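Moving pantry stuff from pouches into lidded containers, worth it?
Posted in Kitchen & Storage
1,286 views

Noelia Barrios
Okay, so I've reached the point where my pantry shelf is mostly floppy pouches, and every time I pull one out, two more slide down after it. Some have those little screw caps on them, some are the tear-and-fold kind, and I've got about 40 of them if I count the ones behind the rice. I was thinking of buying a bunch of small squared containers with lids and handles and pouring everything over. But then I lose the cooking directions, plus half of my pouches have labels in Chinese (my mother-in-law shops for us, bless her) and I'm scared I'll mix things up once they're out of the package. Do you pour everything over or just leave it alone? My shelf is only deep enough for two rows, if that matters.

Tharushi Mondal
Just get bins. I got the Trometti ones and they're fine.

Cuiping Yin
I'd split them up, Noelia. Anything dry that you scoop from every week, pour it over. Anything with a screw cap, leave it in the pouch! The cap already closes well and you'd only be washing one more container. I stand mine up in the front row, cap side to the left so I can grab them, and the containers go behind with the handles pointing out.

For the labels, cut the name panel off the empty pouch and tape it to the container, with the directions folded up behind it. I can read mine and I still do this, because my husband once made soup with what he thought was potato starch (it was powdered sugar, we ate toast). Write the date you opened it on the tape too. Pencil rubs off, so use a marker.

Oh, and before you order a whole set, borrow or buy one container and put it on the table next to your tallest pouch. I skipped that and bought a dozen from Estley that were too tall for my shelf, and then I had to move the shelf, and then the cereal didn't fit. Measure with the lid on and leave room for your fingers over the top.

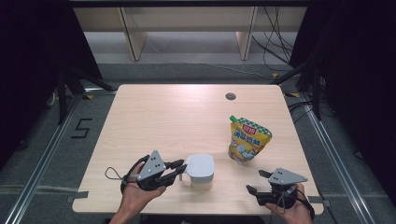 Anyway, start with the five or six things you use the most and live with that for a couple of weeks. I still have a few pouches I never poured over and they don't bother me at all. If yours slide around, a strip of that rubbery drawer liner under the front row helps a lot, and you can rinse it in the sink when something leaks.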